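**Phone keeps slipping out of the hand at the bin, comp is end of March — help??**

posted by Zudier

Our school club is doing the sorting task for the Belmont round. Arm has to pick up 6 objects and drop each one in the bin, 3 minutes total. Balls are fine, does them all day. The phone is the problem. It grabs OK, gets over to the bin, then half the time it slides out early and hits the rim. Our judges take points off for a rim hit so we're bleeding marks.

We've tried closing the fingers harder (setting is at 704 now, was way lower) and it just squirts out sideways. Tilt seems to change evrything. Arm pose over the bin is like this:

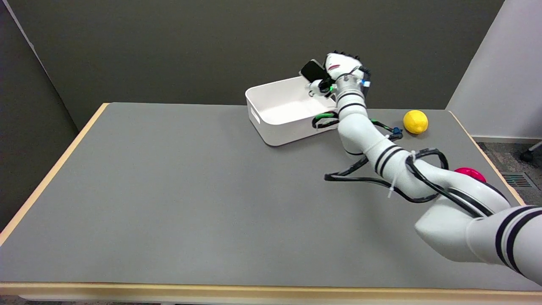
**Filed under: Grippers & hands**

Should I be changing the grip or the path? No budget left for new parts btw.

---

**Khamphan** · 4,000 points

Both, but path first. You're carrying it tilted, so all the weight is trying to slide along the fingers. Try keeping it flatter on the way over, then tip it right at the end. Lower the hand before you open, too.

Then back the grip off. Phones are slick, and squeezing near one edge just pivots it. Grab closer to the middle and slow down the last bit of the move. We did that for our year 10 project and the drops mostly stopped — took a whole afternoon of fiddling though.

Also tidy the cables along the arm. Yours hang in pretty big loops, and ours used to snag and jerk the wrist. Velcro ties, cheap as.

---

**Tratari**

had the same thing last year. put a strip of rubbery shelf liner on the back of the phone, check your rules first tho, some rounds dont allow it

---

**Zudier**

Thanks, flatter carry is heaps better already. Rules say no liner. Will try the middle grab tommorow.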